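홈 | 자료 목록 | 내려받기 | 변경 기록 | 문의

# Rimemton 종이 조각 정리 자료

이 자료는 책상과 작은 선반 위에 흩어진 색종이 조각을 치우는 일에 대한 기록입니다. 공예 수업이 끝난 뒤의 정리를 공부하는 분들을 위해 만들었습니다. 한국어 설명은 Rosalie Tanner가 썼습니다. 한국어가 모국어가 아니므로 어색한 표현이 있으면 알려 주시기 바랍니다.

## 내용

전체 기록은 281건입니다. 각 기록에는 사진과 짧은 메모가 들어 있습니다. 메모에는 조각의 색, 놓인 층, 대략의 모양을 적었습니다. 종이의 무게와 두께는 재지 않았습니다.

폴더는 다음과 같이 나누었습니다.

- `shelf/` : 이단 선반과 그 아래 책상
- `table/` : 선반이 없는 책상
- `notes/` : 메모 파일, 기록 한 건에 파일 하나
- `old/` : 4월 이전의 메모. 층 이름이 지금과 다르므로 섞어서 쓰지 마십시오.

## 선반과 조각

선반은 밝은 색 나무판 두 장과 가는 검은색 금속 틀로 되어 있습니다. 메모에서는 위 판을 "상", 아래 판을 "하", 선반 밑의 책상 면을 "바닥"이라고 부릅니다. 방바닥은 이 자료에 포함하지 않습니다.

색 이름은 초록, 노랑, 빨강, 주황 네 가지만 사용합니다. 분홍에 가까운 빨강도 "빨강"으로 적고, 주황과 빨강 사이의 색은 더 넓은 쪽의 색을 따릅니다. Thaddäus Lehner와 제가 따로 적은 다음에 비교하였고, 의견이 다른 메모 40건은 다시 보았습니다.
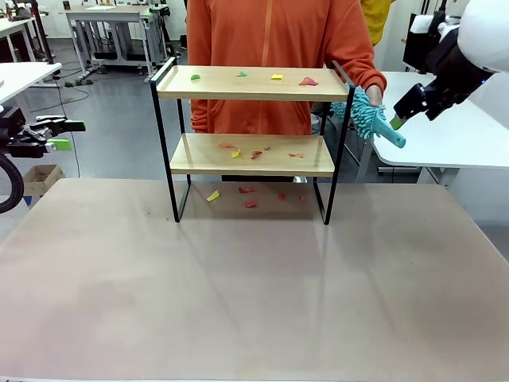 ## 메모를 적는 규칙

1. 위에서 아래로, 왼쪽에서 오른쪽으로 적습니다.
2. 조각이 겹쳐 있으면 보이는 것만 적습니다.
3. 모양은 "네모", "세모", "긴 것", "기타" 중에서 고릅니다. 리본처럼 생긴 조각은 "기타"입니다.
4. 아주 작은 부스러기도 색이 분명하면 한 조각으로 적습니다. 색을 알 수 없는 검은 점은 적지 않습니다.
5. 책상 면에 비친 선반의 그림자나 반사는 조각으로 보지 않습니다.

메모 한 줄의 형식은 다음과 같습니다.

 층, 색, 모양, 비고
 상, 노랑, 네모,
 바닥, 노랑, 세모, 왼쪽

## 정리 순서에 대하여

저희는 위 판부터 치우는 것을 권합니다. 아래부터 시작하면 위에서 떨어진 조각 때문에 같은 곳을 두 번 치우게 됩니다. 앞쪽 다리 근처의 작은 조각은 잘 빠뜨리므로 마지막에 한 번 더 확인하십시오. 젖은 천은 사용하지 마십시오. 색종이의 물이 나무판에 들 수 있습니다.

## 알려진 문제

- 빨강 조각이 다른 색보다 많습니다. 색의 비율을 연구하는 데에는 맞지 않습니다.
- `notes/` 안의 파일 5개는 비고 칸이 독일어로 되어 있습니다. 번역은 아직 하지 못했습니다.
- 책상의 얼룩에 대한 메모는 사람마다 기준이 다릅니다.

## 사용과 연락

수업과 연구에 자유롭게 쓰실 수 있습니다. 발표하실 때에는 "Rimemton 종이 조각 정리 자료"라고 적어 주십시오. 메모의 오류는 파일 이름과 함께 Notburga Widmer에게 보내 주십시오. 답장은 조금 늦을 수 있습니다.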